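Office Diary, Jevstead Fuel Cooperative
May 2024

The pump price was held again this morning. The wholesale quotation from Kindano arrived before eight and showed diesel up slightly for the third delivery in a row, while gasoline was unchanged. The pricing group met by telephone. Berenice Ocampo recommended that the cooperative absorb the diesel increase until the present stock is sold, and this was agreed.

Storage stood at 60 percent of capacity at opening. A tanker from the Indton depot is expected tomorrow and will be received at the north tank. Hatice Akyol has asked that the dip reading be taken twice, as the last two deliveries did not match the paperwork. The difference was small, but it has been entered in the ledger and a letter has been sent to the depot.

Tsegereda Teshome presented the quarterly note on heating oil. Forward contracts have been signed by 45 member households, and the first deliveries under them are set for October. The note advises against fixing the full winter volume now. I share that view, although the storage charge at Vigfúsdóttir will have to be settled first - their proposal still carries a clause on minimum volume that we cannot accept as written.
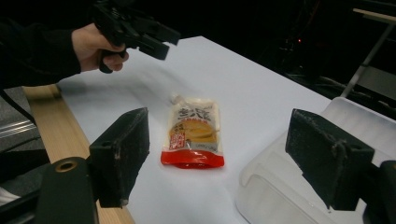 A snack pouch on the white table.

The afternoon was given to correspondence. Nearly 20 members have written about the card surcharge at the pumps, most of them against it. Replies will go out over Máté Csizmadia's signature. The surcharge remains in force under the present rules and can be changed only at the general meeting.

Saodah Hutapea reported that the meter on pump four passed inspection. Pump two is due in 14 days and will be closed to members for that morning. A notice is to be placed at the entrance and on the website.

Items carried over: the Vigfúsdóttir clause, the depot's reply, and the revised delivery sheet for the north route.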